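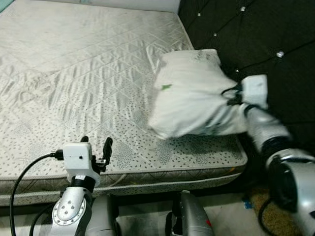
Figure 3. A bare mattress with a quilted cover, as discussed in Section 4.2.

4.2 How people talk about the age of a mattress

When we began the household interviews in Duvley and Tridley, we expected that the question "How old is your mattress?" would be the easy one, a gentle warm-up before we got to sleep and back pain and the rest of it. It took up more time than any other question on the sheet. Of the 36 people we sat down with, only 13 could give us a year, and most of those had tied the purchase to a wedding, a move or the birth of a child. The others went and looked. They pulled back the sheets and began to read the cover, much as one might read the rings of a tree, and it was lovely to listen to them do it. A cover like the one in Figure 3, with its diamond stitching, its little grey leaf-like flecks and a band of wavy creases across the top, gives a person a good deal to talk about, and our participants talked about all of it. Creases came up again and again. Some people took them as a sign of long use, while others told us, quite firmly, that their cover had wrinkled in the first month and had looked the same ever since.

We want to be careful with these readings, fond as we are of them. A wrinkled cover tells us very little about the padding underneath, and a smooth one tells us hardly more. In the mail survey that came before the interviews (889 completed forms, most of them returned in June), we asked people to rate both the look of the mattress and the comfort of it on a scale running up to 100. The two ratings went together only loosely. Plenty of people slept happily on a mattress they called ugly, and a fair number had nothing but praise for the looks of one that left them sore every morning.

What did seem to matter was how often the cover was seen at all. People in Tridley who changed their own sheets each week spoke of the mattress in small, familiar detail, the way one speaks of a kitchen table. People who left the job to somebody else in the house tended to guess, and to guess young. One man in Duvley was sure he had bought his "just the other year," until his wife found the receipt in a drawer and read the date out loud to both of us. We return to this habit of guessing young in Section 5, where we compare it with what the same households told us about their pillows.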